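Round table finish - is it too shiny?
Forum: Indoors > Tables, chairs and other arguments

flemutness_dad
Apr 24, 2006
Finally got the round one into the back room. Opinions wanted on the top, please, and be gentle, I've already had my sister's. 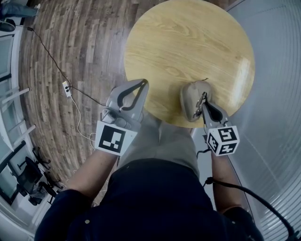
The top under the ceiling light. Beige thing is not included.

I paid 115 for it second-hand, which the seller assured me was a favour to me personally. The grain is lovely. The glare is less lovely - on the right you could land aircraft by it. Do I rub it back and oil it, or buy a tablecloth and keep quiet?

Emis
Keep quiet. Those knots are the best part and you will only sand them into a blotch. I did a coffee table in April two years ago and it still looks as if it has a rash.

Kettle_Side
Disagree with Emis, as is traditional. A light rub with fine paper, wipe, thin coat of hard wax, leave it overnight, second coat. A matt finish on honey-coloured wood is worth the bother. Use the Kütt stuff if you can get it, not the one in the green tin.

Emis
The green tin is fine.

Kettle_Side
The green tin smells of fish for a month.

Birutė Ots
Has anyone considered the bulb? Change the bulb before you change the table. Mine was an 80 overhead and everything I owned looked laminated. Put a shade on it and eat your dinner.
Also what is the beige thing? It looks like a pear somebody has upholstered.

flemutness_dad
I've been calling it the pear as well. Soft-looking, stalk on top, no obvious purpose. My sister says pouch. We are not speaking about it.

Emis
Pouch. Pears have more self-respect.

tollgate
Pear.
On the actual question, find out what's on it first. Dab of meths on a rag, somewhere underneath. If it goes sticky it's shellac and Kettle_Side's wax plan needs a rethink. If nothing happens it's probably varnish and you'll be at it with sandpaper until you're 119.

Kettle_Side
My plan does not need a rethink. It needs a preliminary step.

flemutness_dad
Tried the underside. Nothing happened, apart from the smell. So varnish, and a life of sandpaper.

Birutė Ots
Bulb.

flemutness_dad
There's a paper shade in Tudomton market for 30, which seems a lot for paper. Will report back.

Emis
30 for paper and he haggled over a table.

flemutness_dad
I did not haggle. I sighed near it and he wouldn't budge.

tollgate
Whatever you do, no hot mugs straight on it until you've decided. White rings are a swine to get out of varnish.

Kettle_Side
Mayonnaise gets them out.

Emis
Please, not the mayonnaise thread again.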